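The Night Before the Karkham Fair

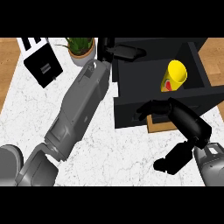

White marble, veined in fine gray.

Abena Aidoo had ten jars of plum jam and the best idea of her life!

"Pepper," she told Tibor over the phone. "Black pepper, in the last batch. Come and taste it!"

He came running up Kiltosach Lane with his coat half on, two spoons in his fist (he never trusted other people's spoons), and they stood at the window and ate. Oh, it was good. It was plums and October and a small fire at the back of the throat.

"Three more spoonfuls and you'll have nothing to enter," said Tibor.

"Then we'll enter the pears!"

They laughed so hard that Ye-seo knocked on the wall from next door, and then, smelling the sugar, knocked on the door instead. Abena was already reaching for the bread.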